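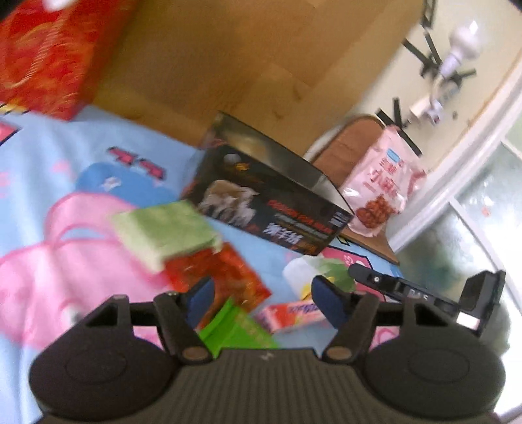

Packaged goods on the play mat.

The Soup on Page 107

My aunt A-yeong Koo kept her recipes in a ledger from the Ratiline shoe factory, where she had done the books until the place closed, and because it was a ledger the pages already had numbers on them, and columns for dollars and cents. She put the ingredients where the dollars went. The cents column she used for remarks. "Too much," it might say next to the garlic, or "Cecilia likes more," or once, beside a perfectly innocent cup of rice, "Never again in the blue pot."

The soup was on page 107. I knew this the way you know your own street address, since anyone who came down with anything in our family, a cold or a divorce, was told that somebody would be over shortly with page 107. So when my aunt moved in with her son in February and gave me the ledger, wrapped in a dish towel and tied with kitchen string, I went home and opened it to that page before I had my coat off.

It said: one chicken. Green onions. Ginger, a thumb. Radish. Salt. Then came a line in pencil so rubbed and splashed that I could make out only the first letter, which was a P, and next to it in the cents column, in good firm ink, the words "Without this don't bother."

Well, I called her, of course.

"Seo-ah," she said, "I haven't looked at that page since before you could reach the stove. What does it say?"

I told her it said P.

"Pepper," said my aunt, and then after a while, "No, I'd have put pepper with the salt. Pear? Did I put pear in it? Ask Cecilia. She stood next to me often enough."

Cecilia Agyeman had lived across the hall from my aunt in Stekbridge for longer than either of them would admit to, and she still had the same apartment, with the same brass bell you had to turn like a key. I went on a Tuesday after work with a chicken in my bag. I had stopped at Yoo, on the corner, and bought one of everything I could think of that began with a P: a pear, parsley, a bag of peppercorns, a parsnip, a little tin of paprika I felt silly about, and a packet of Mindetti pastina, the tiny stars, because they were next to the register and I was losing my nerve.

Cecilia laid it all out on the counter and looked it over like a woman picking a melon.

"She never put a parsnip in anything in her life," she said. "You can take that home with you."

We put the chicken in the pot and covered it with cold water. Cecilia cut the radish in thick half moons and told me I was slicing the ginger too thin, it would go to threads, and had I been eating properly, and was I still seeing that tall man Hyun-seo Ji. I said I was. She asked whether he cooked. I said he made very good toast, and she skimmed the pot for a while without comment.

I had forgotten how long a soup takes when there's someone to talk to. The window over the sink fogged up and the whole kitchen began to smell of green onion and wet wool, on account of my coat drying over the chair, and she told me about the winter the boiler went out, when my aunt left her oven door open for heat and baked one sheet of sweet potatoes after another so as not to waste the gas. They carried them up and down the stairs in their pockets. Cecilia said she had never been so warm or so tired of anything.

"Potatoes!" I said. "That's a P."

"Not in the soup, honey. It would have gone cloudy. She was vain about that broth."
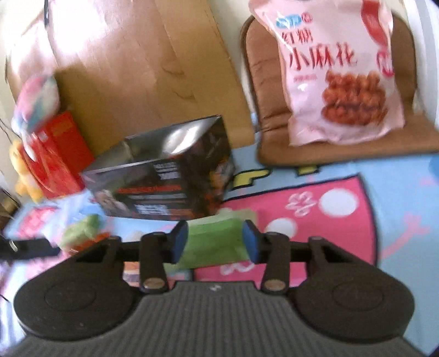

The play mat, with its bright printed colors.

After an hour we each had a taste from the same spoon. It was good soup. It was a nice, clear, decent chicken soup, and it wasn't page 107, and we both knew it right away and were polite about it. Cecilia tried a few of the peppercorns. I grated a little of the pear into a cup and poured some broth over, and that was closer, or I wanted it to be. We ate the rest of the pear while we thought.

Then she wiped her hands and said we had better ask Eun-seong.

Eun-seong Shin had the apartment downstairs and was the youngest of them, only seventy-something, and he came up in his slippers carrying his own bowl, which told me this was not the first time he had been called to a pot in that kitchen. He sat down. He read the page with his glasses on and then with them off. He held it sideways to the lamp.

"That isn't an ingredient," he said. "It says 'Put lid on.'"

Cecilia took the ledger from him and held it out at the end of her arm. "It does not."

"Put lid on. Look, there's the d. She was always after you about it. You can't leave a pot alone, Cecilia, you have to be lifting and stirring and skimming, and she used to say all the good went out the window."

I looked over at the stove. The lid was on the drainboard, where it had been all evening.

There was a silence, and then Cecilia started to laugh, and she laughed until she had to hold on to the refrigerator handle. She said she had eaten that soup for half her life and always thought that woman was hiding something from her. She went over and set the lid on with both hands, very gently, like putting a hat on a baby, and turned the flame down until we had to bend over to see it.

We gave it 20 minutes more. Eun-seong said it ought to have been two hours from the start, and that we should do it over again on the weekend with a fresh chicken, and he would be free. I called my aunt while we waited and held the phone so everyone could shout into it. She said of course it was the lid, what else would it be, and hadn't she said so, and who was that laughing?

It was better with the lid. I don't say it was all the way there. Cecilia filled a jar for me to take to Hyun-seo, and sent the parsnip home too, and at the door she gave me back the ledger with a pencil stuck in it. Down at the bottom of the page, in the cents column, she had written "Pear, a little," with a question mark, and her initials.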